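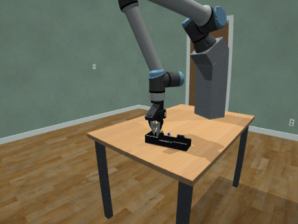
의자 천갈이 프로젝트 최종 보고서
2023년 1월 8일

이번 학기 생활공예 수업에서 저는 식탁 의자 천갈이를 골랐어요. 사실 처음엔 스툴을 새로 만들까 했는데, 집에 Grestel 의자가 3개나 있고 앉는 자리가 다 꺼져 있어서 엄마가 제발 그것부터 좀 하라고 하시더라고요. 그래서 주제 바로 결정!

의자는 좌판이 나사로 고정되는 방식이라 분리는 쉬웠어요. 문제는 타카심이었습니다. 좌판 하나에서 뽑은 타카심이 135개예요. 일자 드라이버로 들어 올리고 펜치로 당기는데, 중간에 부러져서 박힌 건 그냥 망치로 두드려 넣었어요. 교수님이 그렇게 해도 된다고 하셨습니다. 손바닥에 물집이 잡혀서 둘째 의자부터는 장갑 꼈고요.

스펀지는 원래 있던 게 가루처럼 부스러져서 전부 버렸어요. 새 스펀지는 두께 5cm짜리 고밀도로 샀는데 이게 생각보다 높더라고요. 처음 하나를 씌우고 앉아 보니 발이 살짝 뜨는 느낌(제 키 기준입니다ㅠㅠ). 그래서 나머지 두 개는 3cm로 바꿨고, 첫 번째도 나중에 다시 뜯어서 맞췄어요. 제일 아까운 시간이었네요.

천은 Cedard에서 샘플을 받아 보고 Divton 원단으로 정했어요. 올리브색이랑 겨자색 사이에서 일주일 고민했는데 결국 올리브색. 짜임이 촘촘해서 모서리를 접을 때 올이 덜 풀리는 게 좋았어요. 대신 좀 뻣뻣해서 둥근 앞모서리에 주름이 생겨요. 앞뒤 가운데를 먼저 박고, 양옆 가운데를 박고, 모서리는 맨 마지막에 조금씩 나눠 접으니까 훨씬 낫더라고요. 첫 의자는 한쪽 모서리부터 쭉 박아 나갔다가 천이 비스듬하게 돌아가서 다시 했습니다. 무늬 없는 천이라 다행이었어요.

작업 시간은 전부 합쳐서 9시간이 넘게 걸렸어요. 계획서에는 주말 하루라고 썼었죠... 타카심 빼는 데 절반은 쓴 것 같아요. 중간 발표 때 Kovács 공방에서 쓰는 전용 리무버를 빌려 써 봤는데 속도가 완전히 달랐어요. 다음에 또 한다면 그것부터 살 거예요.

아쉬운 점은 밑면 마감입니다. 검은 부직포를 덧대야 깔끔한데 재단을 작게 해서 하나는 천 끝이 조금 보여요. 뒤집어 보지 않으면 모르지만 저는 자꾸 신경이 쓰여요. 그리고 다리 쪽 칠이 벗겨진 부분은 이번에 손을 못 댔어요. 새 천이랑 같이 있으니까 오히려 더 낡아 보이네요. 다리는 6월쯤 날이 따뜻해지면 베란다에서 사포질하고 오일을 바를 생각이에요.

자체 평가는 100점 만점에 85점 주고 싶습니다. 첫 번째 의자만 보면 좀 더 깎아야 하는데, 세 번째 의자는 모서리가 정말 예쁘게 나왔거든요! 발표 날에는 세 번째 의자를 들고 갈게요.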